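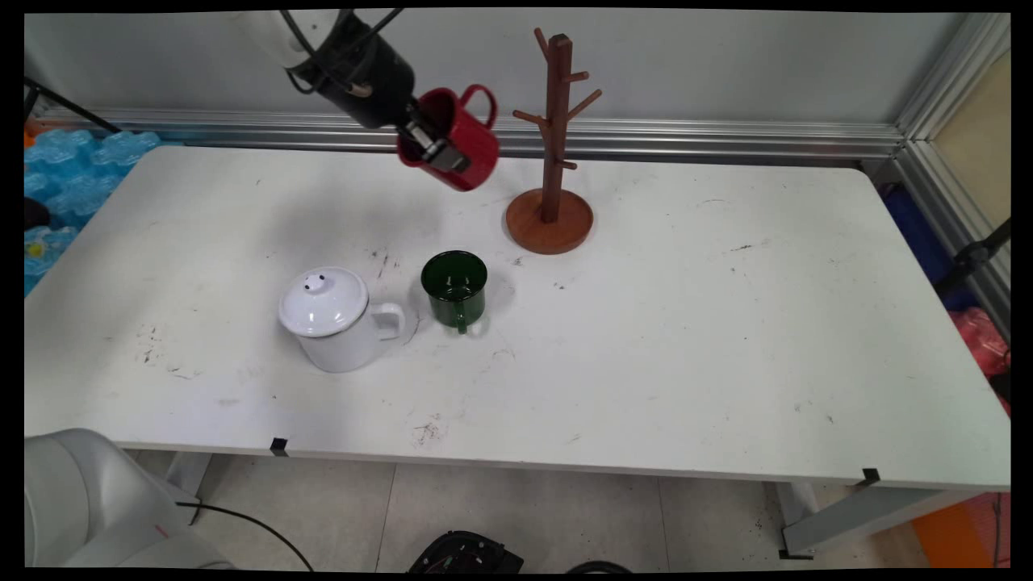
Red enamel mug and wooden mug tree.

Skilov 42 storage server

Skilov 42 is a storage server for small data centres and for companies which keep their own machine room. It takes 42 drives in one case, and each drive can be changed from the front while the server is running. It was designed by Mellard and is sold with the Cliria management software already installed.

The case fits a standard rack. Please check the depth of your rack before ordering, as the rails need 80 cm between the front and rear posts. With all drives in place the server weighs 82 kg, so two persons must lift it, or better, fit the drives after mounting.

Power and cooling
Two power supplies are included. One is enough for normal work. The fans become slower when the load is low, and the server may be used in rooms up to 40 °C.

Software
Cliria shows the state of every drive in the browser. It can also copy data to a second Skilov at another site, for example during the night. Wumbei cabinets from the older series can be connected with the adapter cable, sold separately.

Orders placed before 13th October are delivered with the rails at no extra cost.

Shares: 42
Comments: 8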